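4. Shared Laundry Rooms as Places Where Neighbors Meet

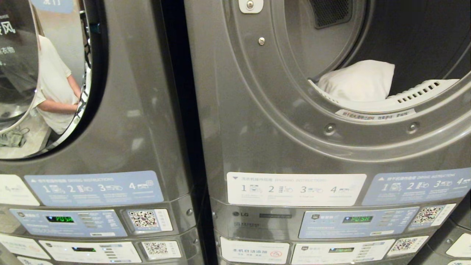 Figure 3. Two laundry machines side by side, with instruction stickers and QR codes on their fronts.

4.1 Why the laundry room?

Of all the shared spaces we looked at, the laundry room gave us the richest material by far, and we had not planned for that. Our first interview guide had a single question on it, placed near the end after courtyards, stairwells and mailboxes. By May we had rewritten the guide so that laundry came first. People light up when they talk about it! They remember who taught them to fold a fitted sheet, who left a note on the lid, who always seemed to be there with a book.

We surveyed 1,325 residents in the Endale and Pondine housing groups, and 285 of them agreed to keep a diary for one full month. Each diary page asked for the time of the visit, who else was in the room, and whether any words were exchanged. We left a wide blank space at the bottom, which turned out to be the best decision in the whole design. Diary keepers filled it with recipes, complaints, small drawings and, in one case, a running score of a card game played between wash and dry.

4.2 Waiting and talking

Earlier work on shared facilities (see Section 2) treats waiting as a cost. Our diaries tell a livelier story. In the Endale buildings, where the room has a bench and a window onto the street, residents often stayed for the whole cycle. In the Pondine buildings the rooms are narrower and have no seats, and most people went back upstairs. Talk still happened there, but in the hallway and in short bursts, usually at the moment when one person was unloading and another was waiting to load.

The diaries mention 580 conversations long enough for the writer to note a topic. Food and children came up most often, followed by repairs and the weather. We were delighted to find a good number of offers of help among them: a ride to the clinic, a spare key held for a week, a crib passed down two floors. One Endale resident wrote, "I knew her towels for a year before I knew her name."

4.3 Signs, notes and house rules

Printed instructions tell people how to run a machine. They say very little about how to share one, and residents fill that gap themselves with wonderful energy. Fidelina Quispe collected the handwritten notes for this part of the study and sorted them by purpose. Most dealt with finished loads: how long a neighbor should wait before moving them, and where the clothes should go. The most common answer was on top of the machine, folded if there was time.

Payment and booking also shape contact. Several older residents told us they had asked a younger neighbor for help with a phone screen, and that the help had led to coffee. Consuelo Londoño is following these pairs in a separate study of the Villca buildings, using the same diary form with one added question about age. We return to booking systems in Section 5, where the Illari interviews give a fuller picture of residents who prefer to wash late at night and meet no one at all.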